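I work at Tilano, where we teach robot arms to help in kitchens. We start with a toy one! 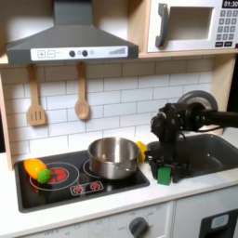 My job used to be moving stuff by hand, up to 178 times a day (ouch, my back!). Now the arm grips things, like that green block by the sink, and I plan what it tries next.

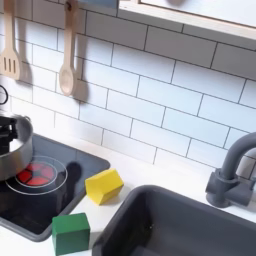 People ask if robots took our jobs at Tilano. Mine changed! I got 2 weeks of lessons first. Even a pot is tricky for a gripper to reach into, so I still watch and help.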